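Home | Products | Orders | Help | Ticket History

Print this page | E-mail this page

Koswood Support
Ticket: Green soft case, volume buttons hard to press
Opened: December 21, 2021
Status: Closed

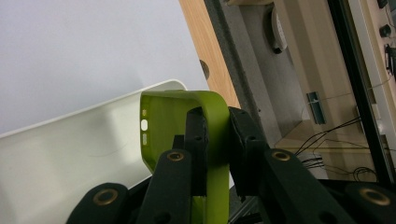 Tiziana Testa wrote back that the first thing to rule out was the case sitting too low on the phone, as a soft case can feel seated when one corner is still riding on top of the glass. She asked for the top corners to go in first, then the long side with the buttons, then the bottom, and for a note on whether the rim lay flat all the way along.

Customer reply
Did it in that order. Rim is flat on all four sides. Volume down works. Volume up needs a hard push with the thumbnail and sometimes sticks, so the volume runs up to 100 while the phone is in my pocket. Phone is a Zimlow, bought in June. Without the case both buttons are fine.

Support
Please check the following and report on each.
1. Take the case off and run a fingertip along the inside of the button side. Feel for a ridge or a bit of leftover rubber from molding.
2. Remove any side film or skin from the phone.
3. Put the case back on and try the button with the phone lying on a table, then in the hand.

Customer reply
1. There is a small ridge on the inside, next to where volume up sits. It is the same green as the rest and does not rub off.
2. I had an Ileo skin on the back that wraps a little way onto the sides. Took it off. Slightly better, still stiff.
3. Flat on the table the button works most of the time. In the hand it sticks. I think my grip pulls the side of the case down.

Support
The ridge is molding flash. It can be trimmed, but please don't use a knife on a soft case — a nick at the rim tends to run. Use a fine nail file, dry, 2 or 3 light strokes in one direction, then wipe out the dust with a damp cloth and let the case dry before it goes back on. Do not warm the case to loosen it. Heat makes this material stretch and it will not come back to size.

If you would sooner not file it, we can send a replacement. The color may be a slightly different green.

Customer reply
Filed it. Two strokes were not enough, did two more. Volume up now clicks and comes back by itself, table or hand. I put the skin back on to see and the stiffness came back a little, so I have left the skin off.

One other question. I have a Chu case in the same size that goes on much looser. Is the green one meant to be this tight?

Support
Yes. A new soft case is snug at the corners and eases after a few weeks of use. Peel it off from a top corner and try not to pull from the button side. If volume up starts sticking again, reply to this ticket and it will reopen — no need to start a new one.

Resolution: molding flash at volume up, filed down by customer. Side skin removed. No replacement sent.

Back to Ticket History | Print this page | E-mail this page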